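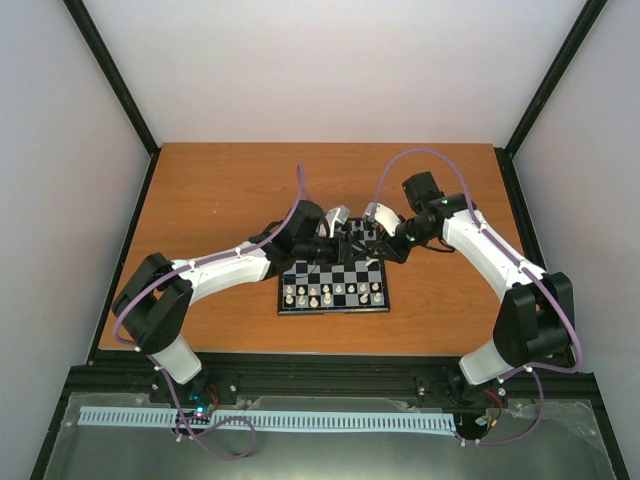
Fig. 2. A small chessboard near the middle of a wooden tabletop.

Setting Up Your First Correspondence Game on Besia

Welcome to the slow side of chess! A correspondence game can last from September to spring, and you get to think about every single move for as long as your clock allows. Let's get your first one going.

1. Sign in and open the Games tab.
2. Tap New Game, then choose Correspondence.
3. Pick a time limit. We love 2 days per move for a first game (it's relaxed, but you won't forget your plan).
4. Choose an opponent from your contacts, or tap Open Seat to be matched with someone near your rating.
5. Select your color, or leave it on Random.
6. Tap Send Invitation. The game moves to your Active list once it is accepted.

Note: New accounts start unrated. Your rating shows up after your second finished game.

Looking up openings

The Grakitz library comes with 3,119 annotated games, and it's a wonderful place to get lost in for an evening! Open it from the side menu and type the first few moves, such as e4 e5 Nf3. Tap the star next to a game to save it.

Caution: The library locks during rated games marked "No Books." Check the game's rules before you accept.

Playing along on a real board

Set up the position at home and keep it there between moves. Before you tap Confirm, compare your board with the screen. A confirmed move can't be taken back.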